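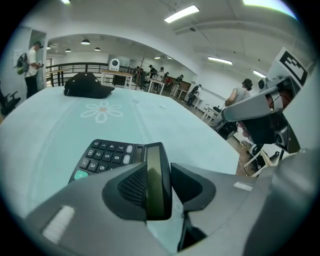 Calculator Lending at the Pludia Study Room: Your Questions

Can I borrow a desktop calculator without signing up?
Of course you can! Just come up to the desk, tell us your first name, and take one to any table you like. Study room members can also take one home for up to 28 days, which covers most bookkeeping courses nicely.

What is the 00 key for?
We hear this one a lot, usually from people who grew up with a phone in their pocket. It types two zeros in one press, so for 1,300 you press 1, 3 and then 00. If you spend an evening adding up round prices (and Weidong Cheng's beginners' class does plenty of that), your fingers will be glad of it.

The display is hard to read where I'm sitting. What can I do?
Try turning the calculator a little, or move down a seat. Gray displays pick up reflections from the windows and lights, and a small shift usually clears it up.

Are the flowered tables all right to write on?
Please put something under your paper if you press hard with a ballpoint. We're fond of those mint-green tops with their little daisies, and pen dents don't come out. Eraser crumbs and scraps of paper can go in the bin by the stairs when you pack up.

I left my cap behind. Where would it be?
Caps, scarves and chargers go into the Ismail cupboard next to the desk, and we hang on to them for 43 days. Come and have a look even if you think it's been too long, as we're slow to clear it out.

How many calculators can a group have?
It's 2 per table during the June exam weeks, and as many as we have on the shelf the rest of the year.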